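**Coluler T3 tow pin and shark jaw insert set**

Deck equipment for anchor handlers and supply vessels. Stocked at Flastport, shipped on a pallet.

We were slow to list this one. Coluler sells the T3 as a "no-grease" insert set, and we have heard that before from people who don't work on an aft deck. We took a set in November, fitted it to a tug with old Flamen jaws, and let the crew use it the way they use everything else. Most of what follows comes from that boat and not from the brochure.

## What you get

- 2 jaw inserts, left and right, not interchangeable
- 3 wear plates for the tow pin rollers
- Bolt kit, thread locker not included
- Fitting sheet (the drawing on the back is for the older model – use the front)

## Fit

The inserts go straight into Flamen jaws and most Maruyama jaws. Coluler says "all Maruyama jaws." We don't. On one of the two older Maruyama frames we tried, the lower bolt holes were far enough off that the yard had to open them up. Measure yours before you order. We will not take back a set that has been drilled.

| | |
|---|---|
| Wire size, largest | 33 mm |
| Chain | Not recommended |
| Weight, full set | 32 kg |
| Claimed service interval | 500 hours |
| Lead time | 3 weeks |

## The 500-hour claim

The maker's number comes from a bench rig with clean wire and fresh water. Mud, grit and a kinked pennant are a different matter. Takumi Uchida, who ran our deck trial, pulled the plates well short of that and found scoring on the port side deep enough to catch a fingernail. He put them back and they are still working, but he wouldn't plan a rig move on the strength of the brochure. Neither would we. Check them at every crew change and write it down.

"No-grease" is closer to the truth for the inserts than for the roller plates. The plates squealed until the crew greased them. Coluler's answer was that the noise is harmless. Maybe so.

## Should you buy it?

If your present inserts are worn and you handle mostly wire, yes, it's a fair set at a fair price. If you handle chain, look at something heavier. If you only want to save on grease, keep your money.

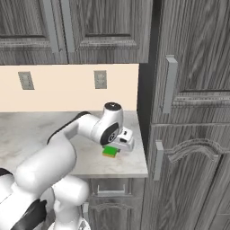
**Flastport Deck Equipment Department**

Orders and returns go through Eirini Papadakis at the Flastport counter. Send the jaw maker, the frame number and a photo of the bolt pattern with your order. Sets leave the store at 3 p.m. on working days once the fit is confirmed.

Spare wear plates are sold singly. Spare bolts are not – ask for the full kit.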